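Short thread on how we're gathering examples for the tabletop project at Prorkgate. A few people asked after the last update, so this is the plain version. 1/

The goal is a policy that can pick up and put down everyday things on a desk it hasn't worked at before. We're collecting with hand-held grippers. A person holds the tool, does the task, and the camera on the tool records it. 2/

The target is 4000 usable demos. As of Monday, March 7, 2022 we have 3382. "Usable" means it passed review. The raw number is higher and I've stopped reporting it, as it only tells you how long people stood at desks. 3/

One demo is one task, start to finish. Move the mug to the coaster. Move the mug off the coaster. Turn the mug so the handle points the other way. We keep them short. When someone makes a mistake halfway through they stop, mark it, and start a new one. 4/

We don't clear the desks first. Early on we did, at the Beltville site, and the model trained on that data got lost as soon as a plant showed up near the target. Now the clutter stays and gets moved between sets. 5/ 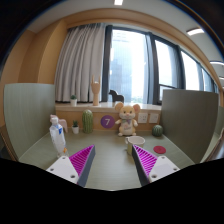 Gripper view at desk 7, with the mug just past the right fingertip and the coaster off to the right. 6/

The windows are a mixed blessing. Bright sky behind the desk pushes the exposure around, and the far edge of the desk suffers most. Aranka Vida wanted the blinds question settled before we started. We settled it by recording at different times of day and tagging each set. 7/

The lens is very wide, so things near the edge bend. We train on the view as recorded and don't flatten it. We tried flattening for one batch of 100 demos – it cost us the corners, and the corners are where you find out what's next to the hand. 8/

Review is the slow part. Each demo gets watched once at double speed by someone who didn't record it. Reasons for rejecting: tracking dropped out, object knocked over, fingers never fully opened at the end, operator's sleeve over the lens. The third one is by far the most common. 9/

Wanigasekara is the labeling tool we use for this. It's ours, it's ugly, and it has keyboard shortcuts for every reject reason. I'll post the shortcut list if anyone wants it. 10/

What we'd do differently: swap operators more often. Our first 6 people all approach a mug handle in their own way, and you can tell who recorded a demo from the first second. The model picks that up too. New operators start next week. 11/

After this comes Udum, same tools but with drawers and cabinet doors. Planning for August. Drawers are harder on the fingers, so we're printing spares now. 12/

Questions are fine in the replies. I can't share the raw recordings yet – the release form is still with legal. 13/13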